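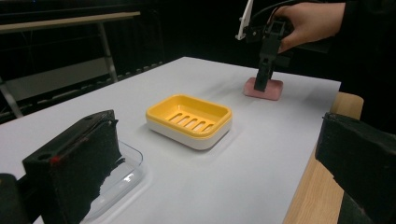
Sponge, soap dish, clear tray, and a gripper in hand.

Teaching a policy to tidy the sink stuff

Sunday, November 3, 2024 | 2 min read

Search this blog Go

I have spent most of the weekend picking up a sponge, and I'd happily do it again tomorrow! The project is called Plidico (my name for it, don't ask how many I went through) and the goal is a policy that can put a sponge wherever it's told, in a soap dish or in a plain tray, without caring where any of them started out.

For that it needs examples, lots of them. I'm doing them all with hand-held grippers, so it's my own arms doing the moving and the recording just comes along for the ride. I tried teleoperation last winter with a secondhand Van Hecke arm and managed 50 decent episodes before my patience ran out. With the grippers I get through that many before lunch, and they feel so much more natural too, because you get a little push back from the sponge when you squeeze.

The sponge is the fun part. It squashes, it sticks to the pad for a split second after you open the fingers, and if you grab it too near a corner it swings. I've stopped throwing those takes away. If I fumble and then fix it, the fix stays in, and I label it as a recovery.
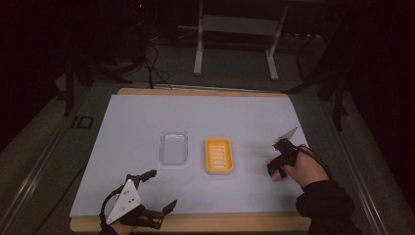 I move the containers after every 5 episodes. Sometimes they're side by side, sometimes far apart, sometimes turned so the long edges don't line up. My first batch, back when I was lazy about this, gave me a model that went to the same patch of table every single time, dish or no dish. Very confident, very wrong.

Clear plastic is still the thing I worry about. I want plenty of clear tray episodes over different colors and in different light, so that the model has to learn the rim.

The count stands at 2,000 episodes, all trimmed and sorted with Wasetti, my little labeling script. I want 4,000 before I train again in December. Next up are two-handed handoffs, which I've been looking forward to for ages!

Contact | © 2024 Skondstead | Back to top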